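Print this post | E-mail this post

The paper on the table

I have now read three separate posts telling me to cover my work table in plain white paper, and every one of them swears it changed the writer's life. I have my doubts about anything that changes a life for the price of a roll of paper, but my table has 11 years of glue on it, so in October I gave in.

The roll I bought was from Altance, 384 inches long according to the label. I didn't measure it. The woman at the Girstead craft store said it would last all winter. She also tried to sell me a cutter with a wooden bar for it, and I told her I own scissors.

First complaint: paper curls. The posts never bring this up. You cut a piece, lay it down, and it rolls right back at you. One writer says to iron it. I'm not ironing a tablecloth that I plan to throw away. I flipped the sheet curl side down, put the big Rautiainen catalog on it overnight, and by Sunday it was lying flat enough to use.

Second complaint: the supposed savings. If you change the sheet after every project, as you're told to, you go through a roll fast. I change mine when it bothers me. So far that works out to one sheet every 10 days or so, and I don't see what I'd gain by being stricter.

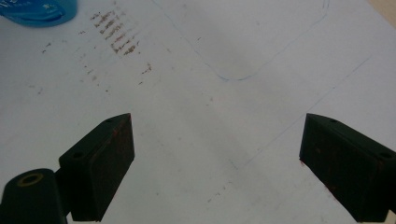 I'll give the paper this much: small parts are easier to find on it. I used to lose a bead or a pin every time I sat down, and the beige tabletop just swallowed them. Whether that's worth the bother is another question. A white tray would do the same job, and Pronham has one for 13 dollars that you can rinse off in the sink.

As for the claim that a clean white surface makes you more creative, I made the same lopsided gift tags I always make. My plan is to finish the roll, and then I'll probably get the tray. If anybody has a way to stop the curl that doesn't involve an iron, I'm willing to hear it.

Print | E-mail

Contact | Copyright, all rights reserved | Back to top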